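Review notes and data card for the **Brellon** hand-held gripper kit. We've been using it for table-top recording in the hall at Gingate since October, and we like it a lot. The sample set that goes with these notes is called `perrin-small`.

## What the kit is

You hold one gripper in each hand and do the job yourself. The cameras and the tracking record how you did it, and the recordings go toward training a robot arm to do the same kind of task. No arm is needed while you record – a huge relief if you've ever waited for one to home itself between takes!

In the case:

- two hand-held grippers, each with its own camera
- one marker cube per gripper
- one head-mounted camera
- spare soft jaws and a hex key
- charger and cables (bring your own power strip)

The soft jaws are the best part. They give a little when they close, so small and oddly shaped things sit well in them, and you stop fussing over the angle after the first few tries.

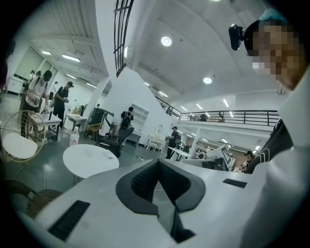 One early reader asked whether you can record with a single gripper and leave the other in the case. Yes, and it works fine. Set `hands: 1` in the session file or the checker will complain about a missing stream.

## Getting started

1. Charge both grippers and the head camera.
2. Mount the cubes. Push until they click, then give each one a gentle tug.
3. Start `billum record` and wait for all streams to report in.
4. Open and close each gripper fully, twice.
5. Do the task at your normal speed.

Step 4 is easy to skip and you'll be sorry if you do – the jaw width is scaled from it. Try to keep the cubes facing outward when your hands are close together, and take it slow if your arms have to cross.

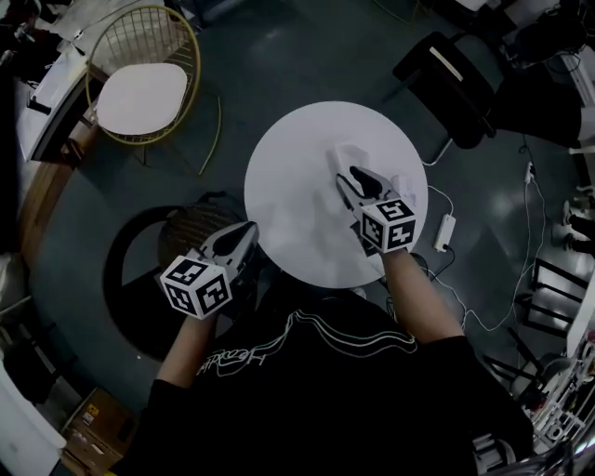

*Table work with a gripper in each hand, from the head camera.*

## The data

| Item | Value |
|---|---|
| Episodes | 1,714 |
| Tasks | 8 |
| Frame rate | 20 per second |
| Heaviest object | 200 g |
| Streams | left gripper, right gripper, head |

Faces are pixelated in every stream. Each episode folder holds the video, the gripper poses, the jaw width and a short text label. Labels were typed by whoever did the take, so the wording wanders. Please keep them as they are if you send a fix, and put your version in `label_clean`.

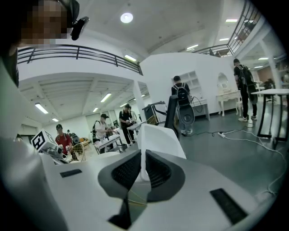 *Gripper view: the soft jaws up close, with the hall beyond.*

## Known issues

- Shiny floors and tabletops can upset auto exposure. Lock it before the first take.
- The left jaw width drifts in long sessions. Repeat step 4 after a break.
- `billum check` is slow on network drives. Copy the folder to a local disk first.
- The head strap slips on some caps. We'd love a grippier lining in the next version.

Bug reports and odd results are both welcome in the issue tracker. Please attach the session file.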